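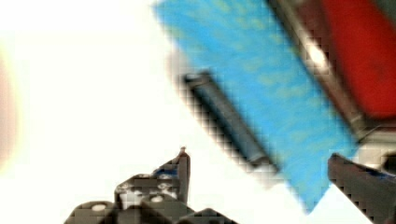 Liên Mai has set up the play kitchen at Ulalby for four years, and she still does it on a plain white table.

“Children see the colours better,” she says. “If the cloth has a pattern, half the small food disappears into it.”

Mai began with a box of toy fruit from a neighbour in Girwood. The group now has 32 children on its list, with 18 at most in the room at one time. The kitchen is out from nine in the morning.

She prefers cookware that looks like the sort people have at home. The toaster oven is the favourite – children will queue for anything with a door. Plates and cups come next.

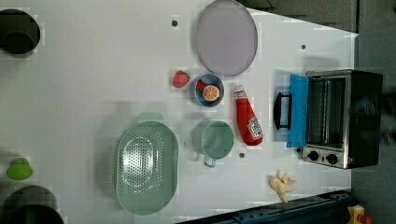 The toaster oven with its door open, and the mint-green cup and colander.

Mai does not tell the children what goes with what. “Last February we had strawberries and ketchup every day,” she says. “I was served a lot of it.”

Packing away takes longer than laying out. Fruit goes in one tub and crockery in another, and the children do most of it themselves. Mai would like a second colander. “They argue over that more than the oven,” she says.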